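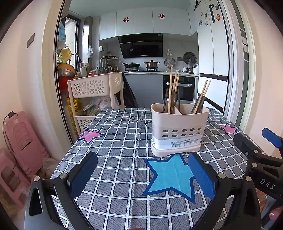 Most kitchens keep their forks and spoons in a drawer, and I think most kitchens would do better without that drawer. I used one for 11 years in a rented place on Karnine Street. It had a plastic tray with slots, and the slots filled up with crumbs. To set the table I opened the drawer, found what I needed, and carried it across the room, and somebody always had to go back for a spoon. A holder that stands on the table does away with the trip. A plain cream-colored plastic one with two compartments is enough, with chopsticks and a spoon on one side and more chopsticks on the other, standing where people eat while the stove and the refrigerator stay in the next room. People reach over and take what they want.

The usual complaint is dust. I have heard it from relatives and from a clerk at Pellegrini, where I bought my last holder in February. It is a fair point if you own service for 12 and eat alone. In that case most of it will sit. The answer is to put out what gets used in a day and store the rest in a box. Ours goes in a box on top of the cabinet and comes down when we have company.

The other complaint is looks. Some people want a bare table between meals. I don't see the appeal. A table is for eating at, and I like a patterned cloth on it and the spoons out.

I would ask for two things in a holder. It should have holes, so air gets in, and it should have a base wide enough that a child can't knock it over with an elbow. Wash it when you wash the dish rack. Mine takes 4 minutes.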